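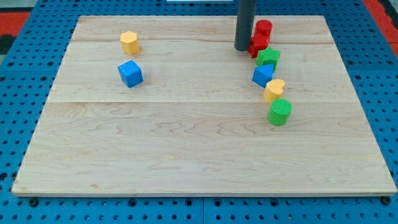 ## Wanted: people to sort blocks and tell us we're wrong

Grullance makes sorting sets for nurseries and for adults getting their hands working again after an injury. Our next set is called Prillitz. It is a maple board and a handful of textured blocks in plain shapes: cylinders, cubes, and some many-sided ones that we have argued over for months. We need people to come in, sit at a table and use it.

Most of what gets written about toys like this should be taken with a pinch of salt, and that includes some of our own old catalogues. "Builds focus." "Wakes up the senses." Does a pebbled surface help anyone pick up a block? We don't know. It may only help us charge more. The same goes for the colours. One person here is sure that a red cylinder next to a red many-sided block makes people look harder at the shape. Another thinks it just annoys them. I lean towards the second view, but I've been wrong about blocks before.

## What you'd be doing

You come to our workroom at Namboodiri Yard for one session. You'll be given a board and a box of blocks and asked to do a few small jobs with them:

- put them in a line, any line you like
- sort them by colour, then again by shape
- find a given block with your eyes shut
- stand each one upright and leave it there
- put everything back in the box

Then we ask what got on your nerves. You'll fill in one sheet of paper, both sides. Please don't be polite on it. Last time we ran sessions, nearly every sheet said "lovely", and we learned nothing from them except that people are kind when there are biscuits.

## Who we're after

Adults of any age. We would very much like to hear from people with stiff or sore hands, people who don't see colours well, and anyone who has spent years picking toys up off a nursery floor. You don't need to like toys. If you think coloured blocks are a waste of good wood, apply.

We can't take children for this round. We also can't take anyone who has worked for us or for Skivico, who cut the boards, as you'd know too much about where the seams are and why.

## What you get

Two hours' pay at our normal bench rate, plus your bus or train fare if you bring the ticket. Tea. You don't get a free set. We tried that, and everybody's opinion went up.

## What we won't promise

This isn't therapy and it isn't a study in any grand sense. Sitting with a block set for an afternoon won't mend your wrist, and please ignore anyone who tells you it might. Nor can I promise we'll change what you complain about. The board size is more or less settled. The surface, the colours and the many-sided shapes are not, so grumbles about those will go furthest.

## How to apply

Sessions run in November, most of them on a Tuesday afternoon. Write to the Prillitz desk at Grullance, Unit 2, Namboodiri Yard, and put reference 1372 at the top. Tell us:

- which afternoons you can manage
- anything about your hands or eyesight you'd like us to know
- the last thing you bought that didn't do what it said on the box

A few lines will do. No CV, please. The workroom is on the ground floor and the door is wide enough for a wheelchair, but the yard outside is cobbled, so say if you'd like someone to meet you at the gate.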